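Household and Shop-Floor Chores Project: Spring Progress Report
Prepared for the Kavholm Fund
Period covered: February through May

Summary

The project asks a narrow question: which everyday chores can a general-purpose robot arm do now, at a quality a store manager or a householder would accept, without a person standing next to it? In this period we finished the tidying tasks, started the bag and tote tasks, and moved the second arm to the Ziridley site. Spending is on plan. One milestone is late, and it is covered below.

Work completed

The tidying set is done. It covers picking items off a table and putting them in a bin, returning boxed goods to a shelf, and sorting mixed small items by type. We ran 400 trials across the two sites. A trial counts as a success only if the item ends up where it should be, undamaged, with no help from the operator. Rigid items with flat sides went well from the first week. Anything soft, shiny or see-through was worse, and the results for those got better only slowly over the period.

Of the 400 trials, 278 were successes. Most of the failures were grasps that slipped during the lift. The rest were placement errors, usually an item set down too close to the edge of a shelf. We have not seen a failure that damaged the arm or the furniture.

The Pekivon control software was updated in March. The update shortened the pause between seeing an item and reaching for it, and we reran the baseline afterward so that old and new results can be compared fairly.

Bag and tote tasks

Packing and unpacking bags was added at the Fund's request after the last review. It is common work both at home and at a checkout counter, and it is harder than it looks. A bag changes shape every time it is touched. The handles get in the way, and the lining can catch a fingertip. Flat, stiff goods such as printed boards and framed prints add their own trouble, as they can hide most of the bag from the wrist camera.

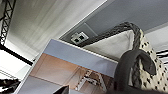
Photo: Kavholm project team, Ziridley site

The wrist view is the main thing we are working on now. With a large board in front of the gripper, the software has little to go on: part of a handle, some spotted fabric, and a good deal of ceiling. A person would shift their head and look again. We have added a step in which the arm backs off and takes a second look before it commits to a grasp. It costs about 9 seconds per attempt, and early runs suggest it is worth the time, but we don't yet have enough of them to report a rate.

Handles remain a weak point. The braided kind gives a good grip but tends to swing, and where a bag has two handles the arm often takes hold of only one. That is fine for moving an empty bag. It is not acceptable for a loaded one, so loaded bags are being lifted by the operator until this is fixed.

Late milestone

The laundry folding trials were due to start in April and have not started. The folding table from Usuga arrived with the wrong mounting plate, and the replacement came too late to fit before the site move. We now plan to begin in June. The delay does not change the end date of the project, but it does take up most of the slack in the summer schedule.

Can the machines do the work yet?

For picking up and putting away rigid goods in a tidy space, nearly. A store could use the arm overnight with one person on call. For bags, cloth and clutter, no. The arm can do parts of these jobs, but a worker would spend more time checking on it than doing the job by hand. We would not advise anyone to buy on the strength of our bag results so far.

Speed is a separate matter. Even on its best task the arm is slower than a person, and for shop-floor use that only makes sense outside opening hours.

Next period

Finish the bag set, including loaded bags with both handles.
Fit the Usuga plate and start folding trials.
Repeat the shelf tasks under evening lighting at Ziridley.
Send the Fund a full table of results by task and item type.

Request

We ask for approval to move the unspent travel money into spare gripper fingertips. They wear faster on woven handles than we had budgeted for, and the current stock will not last through the folding trials. The total budget stays the same.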